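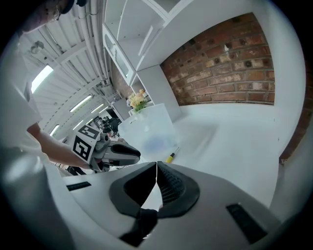 Room check, Faltville unit 26, walked Wednesday, October 14, 2026 by Buppha Nakpan. The last sheet passed every line, and I doubt whoever filled it in got past the door. White walls hide very little, and short sleeves are fine for desk work, so no comment on either.

- [x] **Walkway clear.** Today, yes. Ask me again in December.
- [ ] **Shelving fixed to wall.** Sunee Chaiyaporn says it is. I want to see the brackets.
- [ ] **Books stored low or flat.** Flat is fine. Stacked at the front edge is not.
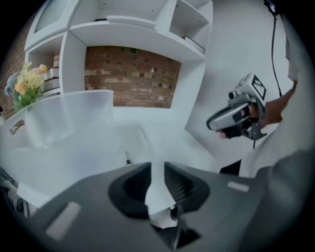

- [ ] **Cables off the floor and tabletop.** Marked "done" last time. Done how?
- [x] **Storage boxes away from table edge.** Passed, grudgingly.
- [ ] **Shelf load label.** None found. The Runuvum brochure is not a label.

Recheck in 4 weeks. Bring the bracket receipts.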